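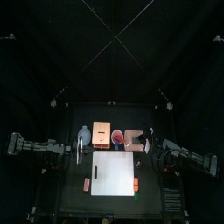 Black walls, black table, black fabric overhead.

I have spent most of December thinking about black paint. I don't recommend it as a way to pass the month, but the den needed doing and I had already run out of arguments for the old color, a beige that had been described on the can as "oatmeal" and had aged into something more like the bowl afterward.

The plan was one dark room. Every decorating site has one. There's a brass lamp, a dog that matches the rug, and a paragraph about how dark walls "blur the edges" and make a small room feel bigger. I can report that my small room now feels like a small room at night. I like it a great deal, but it has not gained an inch.

Choosing the black took longer than putting it on. The Greltar store out by the highway carries 51 of them. I had assumed black was one of the few things in life that came in a single version. There are blue blacks, brown blacks, and a green black called Pond Floor, which I would like to meet the author of. I brought home cards for most of a week and taped them to the wall, where in the evening they all looked identical and in the morning they all looked like a mistake.

In the end I went with a Ploveo matte called Nedeljković. I have no idea who or what it's named after and the label wasn't telling. It cost more than the one next to it, and I persuaded myself I could see why.

A few things I would pass on to anyone standing in that aisle.

Matte black shows everything. I had braced for dust. I had not braced for elbows. If you brush past the wall in a wool sweater there will be a record of it, and if you wipe the record off with a damp cloth there will be a record of that too.

Buy the tinted primer. I skipped it, and the first coat dried looking like a chalkboard in a school that was about to close. The can promised full cover in 2 coats. I did four, and there's still a place behind the radiator where oatmeal lives on.

Do the ceiling. Everyone will tell you to leave the ceiling white, and I did, for nine days. It looked like somebody had forgotten to put the lid on. The ceiling went on a Tuesday, mostly onto the ceiling.

Then there are the lamps. Dark walls eat light, and the one bulb that used to do the whole room now lights itself and a small area of its own shade. I bought a Grarari floor lamp with a 600 lumen bulb and put it by the chair, which means I can read in the chair and nowhere else. Finding the remote is done by touch.

My mother came over for lunch and stood in the doorway for a while. She asked when the painters were coming to finish. Then she asked whether it was depressing to sit in, and I said no, it was restful, and she said that was what she had meant.

The total, with the lamp and the second trip for the paint I should have bought on the first trip, came to $1,709 if I include the rug. The rug is cream. I'm told it brings out the walls. So far it has mainly brought out the coffee.

Next is the hall, which is narrow and has no window. I've got the cards up already.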